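Chapter 7
Clearing a Table, One Thing at a Time

Most of us have a table like the one this chapter begins with. It starts the month clean, with its cloth pulled straight, and then somebody sets down a water bottle on the way to the door, and somebody else leaves a charging cable, and before long you are eating supper with your elbows tucked in. I have lived with such a table for nearly 30 years, and I'm fond of it, but I do like to see the cloth now and again!

In the last chapter we sorted drawers, where everything at least had the decency to be hidden. Open surfaces ask for a different sort of patience. A slipper, a foam block, a small carton and a power strip have nothing to do with one another, so there is no obvious pile to begin with, and this is where many beginners give up and sweep the whole lot into a bag. 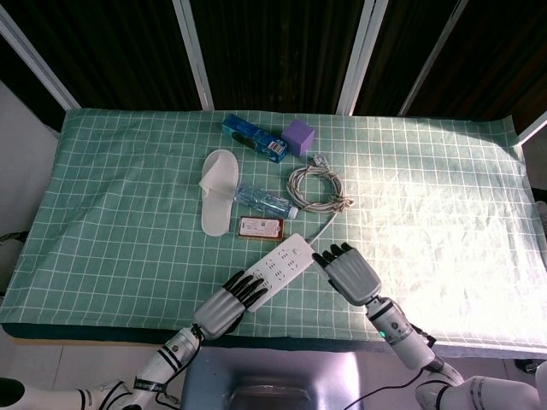

Lizelle Modise, who taught housekeeping at Skonddale for 12 years, always had her students start with whatever was longest. Her thinking was that a long thing lies across the space of several small ones, and once it has gone you can see what you have left. I have come around to her way of working, though it took me a good many Februaries (my own month for clearing out) to admit it.

With a power strip, then, check first that it is unplugged from the wall and that nothing is plugged into it. Take hold of it near both ends, lift it level, and let the cord come along after it - please don't tug it by the cord, however much of a hurry you are in.
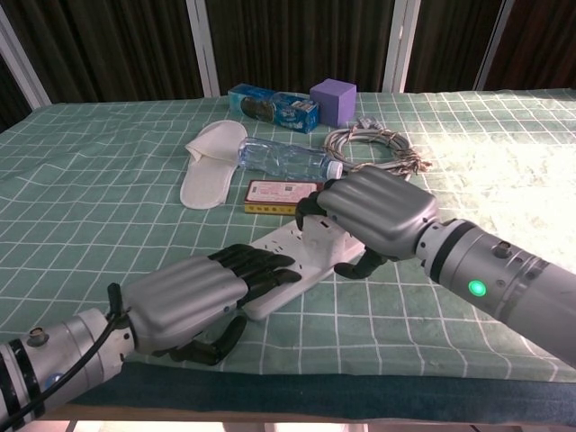
Cords and cables deserve a little time of their own, and we will give them the whole of Section 7.2. For now it is enough to lay each one in a loose coil, wide and easy, with the plug on the outside where you can find it again.

Before you read on, choose a surface at home and write down where each thing on it ought to live. Keep the list by you, as we'll be using it in the first exercise.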